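Friday, March 1, 2024. Kitchen end, Berkthorpe

Kitchen notes, carrying on from the last page. Written fast, A-yeong wants the room.

Main thing today was the dishwasher. Door down, bottom to top go-through of what belongs in it and what dosn't. Rack slides out OK if you hold it level. Flat things want to go in the thin upright tines one at a time, big flat ones keep catching the worktop lip if you come in from the sink side. Come in square, lower it, let go late. 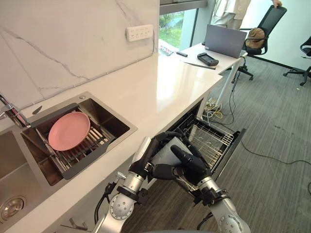

Flat piece upright over the dishwasher, pink plate still on the drying rack.

Drying rack over the sink is handy but it eats a whole basin. Huệ wants it kept, I'd rather it lived in a cupboard. Not settled. Ask Châu, she uses the sink more than either of us.

Descaler: Urnine, 400 ml bottle, nearly through it. Steinbach part no. ends 2,154 for the door spring, Thoa is ordering. Spring is not urgent, door still stays where you put it, just drops the last bit faster than I like.

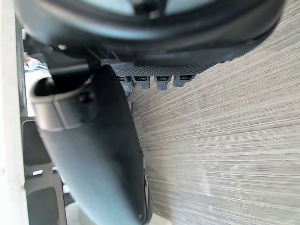

Close up, grille strip and the four grey tabs under it.

Cups next. Plain white one was the test piece for shelf heights. No handle so it stacks but also no handle so you have to get properly round it. Grip just under the rim, not on it. Cups go to the top rack, pink dish can go wherever, it's small enough.

Nhung asked for a 20 minute limit on the whole clear-up, sink to shut door. Fine by me on a normal day. Not fine after the Promenholm lunch, that was two loads.

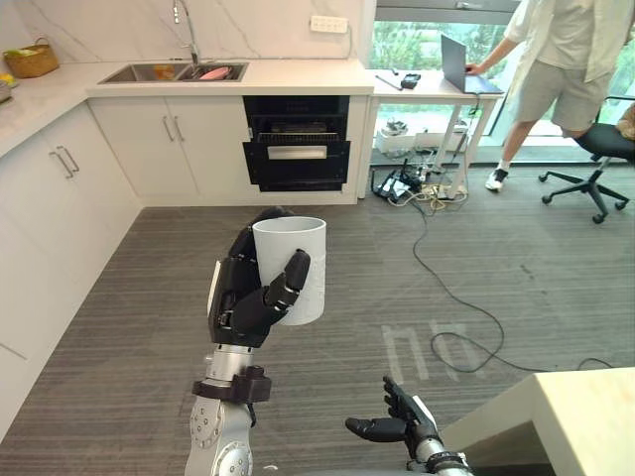
Cupboard doors: the bar handles under the sink are very close at the seam, easy to pull both when you only want one. Could put a bit of tape on the left for now. Tea towels to move to the corner unit, nothing else needs to go in there.

Cables on the carpet want tidying up before anybody carries a full rack of anything across. Same as I wrote in September. Will bring clips from downstairs.
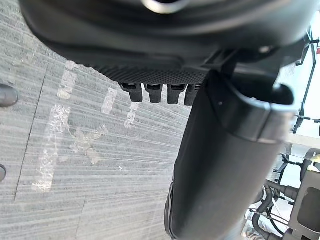
Left to do:
- tines, check for bent ones at the back
- spring (Thoa)
- rinse aid, we're out, and put the Urnine on the same order
- decide on drying rack
- 2 more white cups, same straight sort, so the top row fills up evenly
- wipe round behind the tap, marble shows every drip

Huệ says run it on the short wash from now on. Tried arguing, gave up, short wash it is untill somebody complains about the mugs. Next go Monday, first thing, A-yeong loading and me on the sink.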